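3.2 Gripper setup and upkeep

Both arms of the Bestum cell carry the same pair of black tapered fingers. The fingers are held by four screws each and can be swapped without taking the wrist apart. We found early on that thin plastic packaging is hard on them. A bag of sweets gives way as the tips close, so any play in the finger mount shows up as a missed grasp well before it shows up in the joint readings.

We therefore check the mounts every 50 grasps. The operator closes the fingers under low force, looks at the gap between the tips, and tightens the screws if one side sits back from the other. The fingers are replaced after 2000 grasps whether or not they look worn. Between checks the tips are wiped with a dry cloth -- solvent left a film that took several runs to go away. 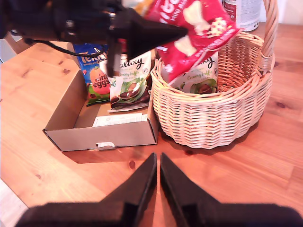 Figure 4. Bag handling with a cardboard box and a wicker basket on the pine table. The gripper tip at upper left is against the red bag; the fingers in the foreground nearly meet at their points.

Cable routing needed more care than the fingers. The cable has to hang with enough slack for the wrist to turn, but a long loop can catch on tall items such as a basket handle. In the first layout, drawn up by Sudheer Sastry, the cable was clipped at the elbow only. Loubna Ramadan added a second clip near the wrist and shortened the loop, and we kept that layout for all the runs reported in Section 4.

After any change to the fingers or the cable, the tool offset is measured again using the touch-off routine from the Omley setup. The routine takes 19 minutes for both arms. We skipped it once, after a cable change in November, and had to discard the runs that followed.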